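4.2 Handing over the plating step

The kitchen in Jeltuvville prepares cold lunches for staff across the site, and until this study every tray was assembled by hand. We moved one part of that job, the transfer of salad items from plate to tray, to a single arm on the existing counter. The cooks kept everything else – washing, cutting, seasoning and the final check. What delighted us was how quickly they began redesigning the work around it! Within 3 shifts they had settled their own counter layout (Figure 7), with the tray in the middle and the lettuce plate to its right.
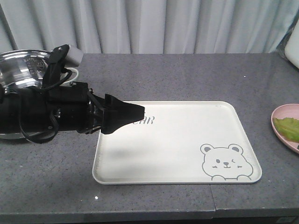
Figure 7. Arm and gripper at the serving tray, with lettuce on the pink plate at right.

4.3 What changed for the cooks

We logged 1,401 transfers, of which nearly 297 involved a cook stepping in. Those interventions taught us a great deal. Müzeyyen Yalçınkaya, the senior cook, described her new role as "half cook, half coach", and other staff took up the phrase. Cooks spent more of the shift on flavour and presentation, and talked more with colleagues at the counter. Some missed the rhythm of plating, a loss we take seriously and return to in Section 5 – it also came up in the October interviews led by Kaplan.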